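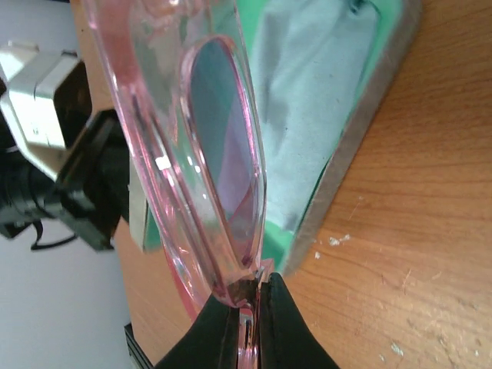

Clear pink frame, tinted lens.

Kuipers Eyewear Supply: Goggles FAQ
Last updated February 21, 2020

These are the questions we get most often about buying, fitting, and caring for goggles. If yours isn't answered, write to the service desk through the contact form and include your order number if you have one.

Choosing a pair

Do you sell goggles with tinted lenses for indoor work?
Yes, but think about your lighting first. A tinted lens cuts down the light that reaches your eyes. Under bright overhead lamps or next to a large window, most people find it comfortable. In a basement, a garage with one bulb, or a storage area, you will probably be better off with a clear lens. If you move between indoors and outdoors all day, buy one of each and keep both at hand.

Why does the lens on my goggles look green from one side and purple from the other?
Some lenses have a reflective coating that shows different colors depending on the angle and the light. Green, blue, and violet are all common. The color you see on the outside doesn't tell you how dark the lens will be when you look through it. Go by the tint grade on the product page.

Does the frame color make any difference?
Frame color is a matter of taste. Clear, pink, blue, and smoke frames in the Adari line all come out of the same mold and are sold at the same price. Some workplaces give each team or each visitor group its own color so that pairs don't get mixed up. See-through frames let in a little light from the side. A few customers find this distracting outdoors and switch to smoke.

Can I use swim goggles as safety goggles?
No. Swim goggles are made to keep water out. They are not tested for flying chips or dust. Safety goggles carry an impact marking on the lens or the frame. If you can't find a marking on the pair you own, don't use it for shop work, whatever it looks like.

Can I wear them over my glasses?
It depends on the model. The Caltberg wide body has room for most everyday glasses. The Adari does not. If your glasses press against the inside of the lens, both will get scratched.

Fit

How tight should the strap be?
Tight enough that the goggles stay put when you look down and shake your head, and no tighter. You should be able to slide a fingertip under the strap at the temple. Deep red marks after a short wear mean it is too tight.

My goggles leave a gap beside the nose. Are they the wrong size?
Usually, yes. Try loosening the strap first, as an overtightened strap can pull the frame out of shape and open a gap. If the gap stays, go down a size. The Adari comes in small, medium, and large.

Cleaning and storage

How do I clean the lens?
Rinse it under lukewarm running water first to carry off grit. Put one drop of plain dish soap on your fingertips, rub both sides lightly, rinse again, and shake off the water. Let it air dry or pat it with a clean soft cloth. Never wipe a dry, dusty lens. Paper towels, tissues, and shirt sleeves all leave fine scratches.

What if the inside has an anti-fog coating?
Leave the inside alone as much as you can. Rinse it and let it dry. Rubbing wears the coating off, and we can't reapply it. Goggles with a coated inside say so on the hang tag.

Can I use alcohol or glass cleaner?
No. Both can cloud clear plastic and cause tiny cracks along the edge of the frame. Acetone will ruin it.

Where should I keep them when I'm not wearing them?
In a pouch or a case, away from direct sun and heaters. Clear plastic tends to yellow with long exposure, and pink frames fade. Don't hang goggles by the strap for weeks at a time, as the strap will stretch.

Is it all right to put them down on the bench?
For a minute, yes, with the lens facing up.

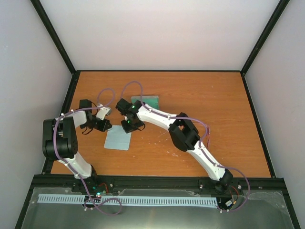

Any hard tabletop picks up specks and small scratches over time, and whatever is lying on it will scratch a lens that gets slid across. Pick the goggles up by the frame or the strap mount and set them down again. Don't push them along the surface. If you put goggles down and pick them up many times a day, a folded cloth or a shallow tray with a soft liner is worth having.

Repairs and replacement

Can a scratched lens be polished?
We don't recommend it. Toothpaste, car polish, and kits sold for headlights all take off the coating and can leave the lens wavy. Replace the lens if your model allows it.

Which models take a replacement lens?
All Caltberg models do. On the Adari the lens is fixed, so you replace the whole pair. Straps are available for both.

How often should goggles be replaced?
Replace them right away after a hard impact, even if you see no damage. Otherwise, check for cracks at the strap mounts, a lens that moves in its rim, stiff or chalky plastic, and scratches in your line of sight. Any one of these is a reason to stop using the pair.

Orders and returns

Is there a minimum order?
No. You can order a single pair. Discounts begin at 20 pairs of the same model, and colors can be mixed. At 50 pairs shipping is free.

Can you handle very large orders?
Orders of up to 3,000 pairs ship from our Trivcombe warehouse. For anything above that, ask for a quote before you order.

How long does shipping take?
Orders in stock leave the warehouse within three working days. Pink and blue frames sometimes sell out in spring, and our next delivery of both is planned for April. The product page shows what is in stock.

Can I return goggles I have tried on?
Yes, as long as the protective film is still on the lens and the hang tag is attached. We can't take back pairs that have been worn for work. Faulty goggles are a separate matter: send us a photo of the fault and we will replace them or refund you. Keep the packaging until you hear from us.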